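Polura P2 two-finger gripper, with green pads

Bench notes and listing, Fomimbridge used and demo equipment
Listed by Ye-seo Cho, 2021-06-10

Condition: demo unit, complete
Mounting: wrist flange, adapter plate included
Pads: lime green, replaceable, one spare pair in the bag
Controller: Joltance box, sold separately
Camera: bracket included, camera not included
Return period: see the bottom of the page

We sell a lot of grippers that were bought on the strength of a video and came back in the carton. The P2 is a decent piece of hardware with a sales sheet that asks you to believe too much, so before putting a price on ours we went through the claims.

The sheet says the fingers "adapt to any household container." Any is a big word. The linkage does let the fingertips swing in as they close, and on a rigid cylinder that works as you'd hope. Empty drink cans are another matter. They give way, and once they have given way the gripper is holding a shape that no one planned for. Plastic bottles slide, and a half-flattened bottle has hardly any two sides that face each other.

The other claim is force control. The Joltance controller takes a setting from 0 to 100, with no unit. We asked Polura what the number means in newtons and were told it depends on the arm. Maybe so. It makes the number hard to compare with anything else on this site. At 80 the fingers will flatten a thin-walled can further than you want. At 71 they hold one that is already crushed, as long as the arm doesn't swing too fast. Below that we stopped trusting it for cans and used it only for bottles.

We have the Jeon parallel gripper on the shelf too and would point people to it for boxes, jars and anything with flat sides. The Jeon closes straight, reports its opening properly and is dull to use. It also has narrow travel, and a dented can lying at an angle often won't fit between its jaws. The P2 opens wider. If your job is sorting recycling, that alone may settle it.

Sorting is what the P2 was put to in the trials our notes come from: cans and clear bottles off a table and into felt bins, on a dual-arm robot with the gripper camera on the wrist.

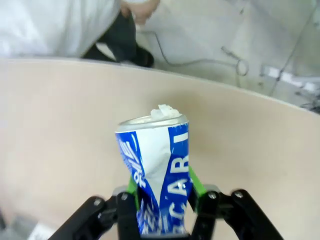
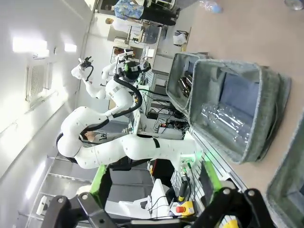

Han-gyeol Ahn doesn't accept the setting of 71 at all, and wrote to us that a number found on one gripper with one set of pads tells a buyer nothing, that pads change with wear, and that we should either print a range or leave it out. The same message said the Jeon had been treated too kindly, as its reported opening drifts after a long run and has to be zeroed again.

We are leaving the number in, with the warning attached. Treat it as a place to start. On the Jeon the point is fair, and a line about zeroing has been added to that page.

What we liked

The pads come off without taking the finger apart. Green is a helpful color if you are looking at gripper video all day, because you can find the contact faces at a glance against the black fingers. The screws on the linkage can be reached with an ordinary driver. The wrist camera bracket puts both fingertips in view, so you can see whether the thing you meant to hold is the thing being held. With crushed cans this matters more than the force reading does.

What we didn't

The fingers are bulky. Reaching into a bin that already has things in it, they meet the rim or the neighbors before they meet the target. Dropping into a bin is fine, picking out of one is slow, and the sales video only shows dropping.

The "object detected" signal comes from finger position alone. A badly crushed can may be thin enough at the waist that the controller decides it has closed on air. Dae-han Woo got past this by lowering the threshold, and then it reported a catch when the pads were only touching each other. There is no setting between those two that we would leave running unattended. Use the camera.

Clear plastic is hard on the camera as well. Polura's software finds bottles nicely on the dark mat it ships with. On a pale table the outlines come and go. You can't blame the fingers for that, but the sheet sells it all as one system and we think it should be judged as one.

Then there's the cable. It leaves the gripper on the side, with no strain relief to speak of, and needs a generous loop if the wrist is going to turn. Budget for a strap or a sleeve.

Price and what it includes

The gripper, adapter plate, camera bracket and spare pads are 900 dollars. The Joltance controller is listed on its own page. An older Joltance box will drive the P2, but you lose the position feedback and with it the object signal, poor as it is. We don't advise buying the pair new for a first project.

Who should buy it

Labs that already have an arm, already have somebody who can write their own grasp check, and need wide travel for light, odd-shaped things. If you were hoping to bolt it on and have it sort a table by lunch, get the Jeon and pick easier objects.

Questions we've had

Does it fit other arms? With the plate supplied, it fits the common round flange. Send us a drawing if yours is different.

Are the pads food safe? Polura doesn't say. We would assume they aren't.

Is the firmware current? It has the October release. Brendan Mac an tSaoi tried the one after it and went back, as the fingers opened more slowly and the release notes didn't mention any change.

Can I see it run? Yes, by appointment. Bring your own objects, and bring the awkward ones. Si-eun Do handles bookings for the demo bench.

Returns are accepted within the usual period if the pads are unused. Worn pads are charged at the replacement price. Shipping is extra and the carton is heavy for its size.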